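Re: [tremanby-allotments] Shared lunch and the water rate

On 17 May, Plot 139 wrote:
> Is the water charge going up again? And who is bringing
> cutlery to the lunch? We ran short last time.

The new charge has come through from Brarent. Our bill for the year is 909 pounds, split equally between the plots as before. Cutlery is sorted.

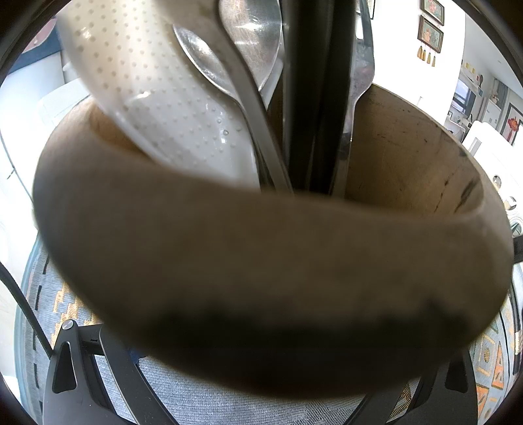

When does the new water charge start?
It starts with the June bill, and anything owing before then stays at the old rate.

The trough by the Hotach Lane gate is still leaking at the ball valve. I have rung Brarent twice and they say the pipe on our side of the meter is ours to mend. A new valve is about 17 pounds, so I will buy one and put the receipt in the hut. Please keep hoses off that trough until it is fitted.
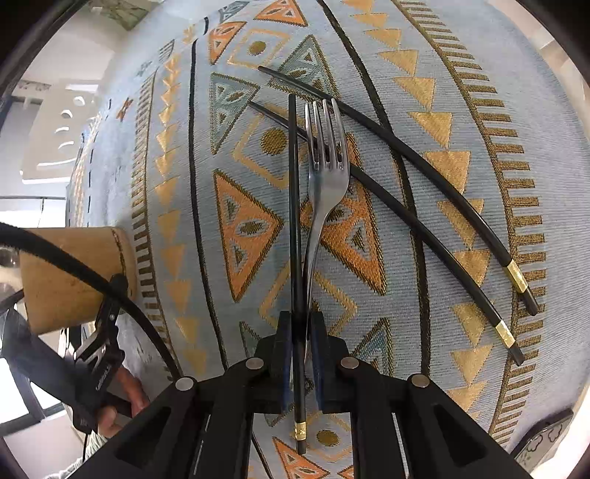
Fork and tablecloth for the lunch.

Lunch is at 2 in the hut. Bring a dish to share and a label if it has nuts in it. Cars should go on the lane side, as the grass by the lower plots is too soft to park on.
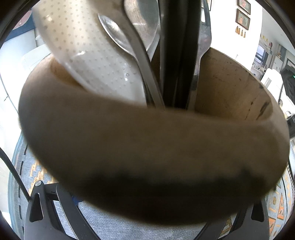
Utensils in the round holder.

The spare key to the Hotach Lane gate is missing from its hook. If you have it, please put it back.

Su
Plot 2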